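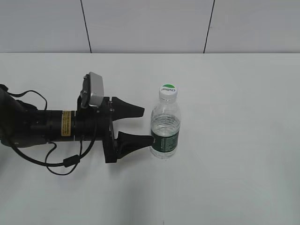 Arm and water bottle

hamow_fan55
Had my carpal tunnel done at the Jevden clinic and they gave me a tablet with nature videos during the surgery. Loved it! I could still wiggle my fingers when asked, and the 40 minutes flew by.

brolby
Glad it went well, but I'd skip the screen. I want to hear what the surgeon is saying.

hamow_fan55
One earbud only! You hear everything.

kneesbad900
Mine was in November, no tablet, just the radio. Totally fine too.
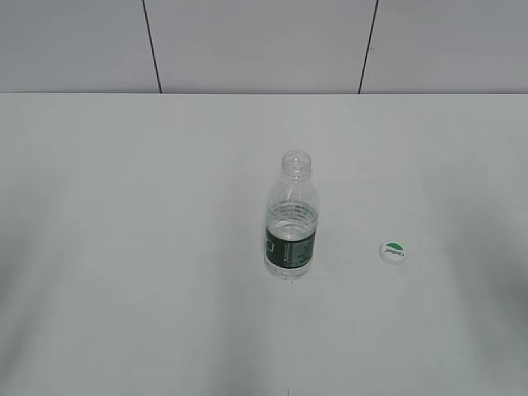

Re: Stitches and typing

brolby
Wait until they're out. I rushed it and regretted it.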